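3.2 Collection in homes

We recorded demonstrations with a hand-held gripper in 10 homes. Each operator worked at a table the household already used, and we left its cloth in place. Figure 2 shows one view from the gripper camera, with the fingers open over a gridded tablecloth and a shallow open box on the right.
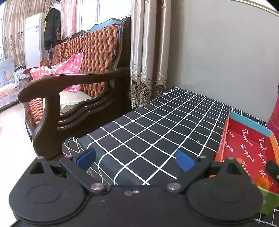 Figure 2. View from the gripper camera in one home.

Operators completed 20 demonstrations per home and started each one with the fingers fully open. Gamage and Talpur then checked every recording for tracking loss. We dropped 23 recordings -- most of them from the first homes, before the operators had learned to turn the wrist slowly. The rest were used for training without further trimming.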